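Section 3: Waking Up Your Pikalano Sourdough Starter

1. Tip the dried flakes into a clean jar and stir in warm water. Leave the lid loose – the starter needs to breathe! 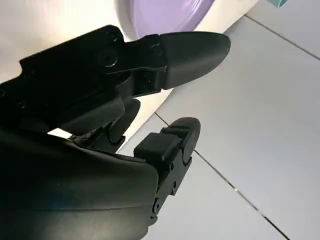 2. Feed it flour and water once a day for five days. Day two can smell pretty funky, and that's fine.

NOTE: Rye flour really gets things moving.
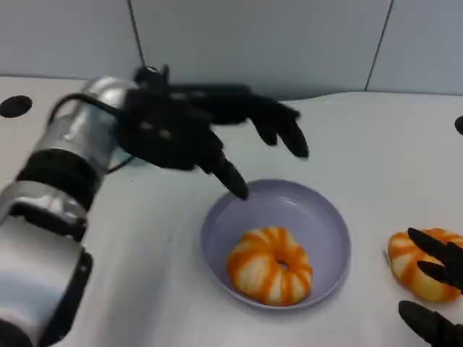

Over the white tabletop.

3. When the starter doubles between feedings, it's ready to bake with. Such a great moment! Save a spoonful for next time.

CAUTION: Never seal the jar tight. Throw out any starter with pink streaks or mold.
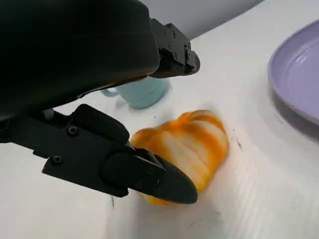

Orange and white swirls.

Contact Pikalano | © Pikalano | Back to top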